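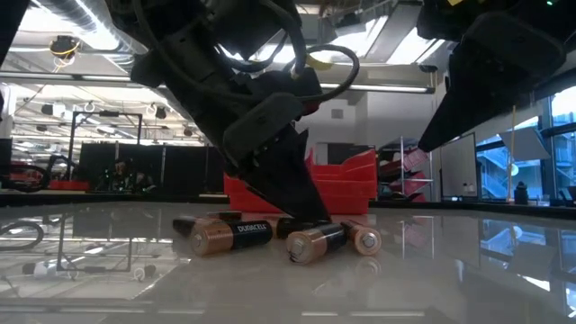 Batteries on the glossy table, with the gripper tips down between them.

Cinport Grasp Planner: Frequently Asked Questions

What does Cinport do?
Cinport takes the depth data of your cell, finds the single objects in a cluster and proposes grasps for a two-finger gripper. It sends the chosen grasp to your motion controller. It does not move the arm by itself.

Why does the planner see one long battery when there are two?
Usually the two cells are touching and the merge distance is set too high. The default is 3 mm. Please lower it in the segmentation tab and run the scene again. If the cells have different colors at the ends, you can also switch on "split by color".

My table is shiny. Is this a problem?
It can be. A polished surface gives mirrored shapes, and the planner may believe that there is an object under the table. Set the table plane by hand and tick "ignore below plane". In our own tests this removed nearly all of the false objects. A matte mat works too, but many users don't want one.

How many grasps are computed for each object?
The default is 225 candidates before the collision check. With small round objects you can go down to 100 and you will not notice a big difference. Below 67 we do not recommend it, the planner starts to give up on cells lying close together.

Can I use two arms?
Yes, from the Leone release. Each arm needs its own license key and its own base frame. The arms share one collision scene, so an arm that is waiting is treated as an obstacle for the other one.

The fingers stop above the object and do not close. What is wrong?
Check the fingertip offset first. With pointed or wedge-shaped fingers the tool center point must be at the tip, and many people leave it at the flange. After changing it you must restart the planner, to reload only the scene is not enough.

Which controllers are supported?
Lorkier and Tredemer, both over Ethernet. For other controllers there is a plain text interface, described in chapter 3 of the manual.

Can I replay a failed grasp?
Yes. Open the log, select the attempt and press Replay. The pictures and the candidates are kept until the log folder is full, then the oldest are deleted.

I did not find my question.
Please write to Violeta Arancibia at the support desk and attach your log folder as a zip file. Support calls are on Wednesday in the afternoon.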